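Home Automation Talk > General > Can a machine do one full chore yet?

benchgrinder_pete
My brother-in-law swears we're two years from a robot that does the whole kitchen. I run a small cabinet shop and I can't even get a machine to sweep around the table saw without eating a pencil. So what do you folks have that does a chore start to finish, no help?

mopbucket22
Floors. I've had a Govstead for a while and it does 394 square feet before it wants its dock. I still pick up socks first, so I guess that's me doing half the chore lol

tallgrass
Picking up socks is not half the chore, come on. I used to vacuum every night after dinner and now I don't. I'd call that done!

benchgrinder_pete
Okay, floors, sure. But floors are flat. What about anything that goes up a wall?

sudsy_kay
Windows! I bought the Ragab suction one in July (on sale, still too much). On the big patio slider it's great. On anything with bars it's hopeless – it bumps a bar, backs up, and you have to peel it off and move it to the next pane. I have a lot of panes. My arm was faster.

offcut
We use a Tenduvia arm at work for loading parts and it's terrific, roughly 1000 a shift. Same part, same spot, all day. Move the bin 2 inches and it's lost. That's why I don't buy the kitchen stuff.

simmer_down
I'll push back on that a little. I mess around with Steltasine, the simulator, and I've been building a kitchen in it to try a window wiping job at the sink. Two rows of panes, dark brown bars between them, and what looks like a spout sticking up in front of the bottom rail. The panes are plain grey for now, I haven't done the glass. Even so it's a nice hard test, you've got to stay off the bars and reach around the faucet. I think arms will get there sooner than offcut does.
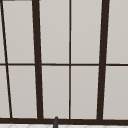
offcut
Re: window wiping
Cool model, but where are the water spots? Where's the dish soap bottle and the dead fly? A wiper that can follow a grid is just my loading arm with a rag on it.

simmer_down
Fair on the fly. I can add clutter though, and I can shuffle it every run. You can't do that with your bin.

offcut
I could if they paid me for it.

sudsy_kay
I'd take one that just does the corners. The Ragab is round and corners are not!

mopbucket22
Would it wring out its own rag? Because if I'm standing there wringing the rag I'm back to picking up socks.

benchgrinder_pete
So that's floors, one patio door, and a window with no dirt on it. I'm telling my brother-in-law 20 years.

tallgrass
Ten. And get a bin for your pencils.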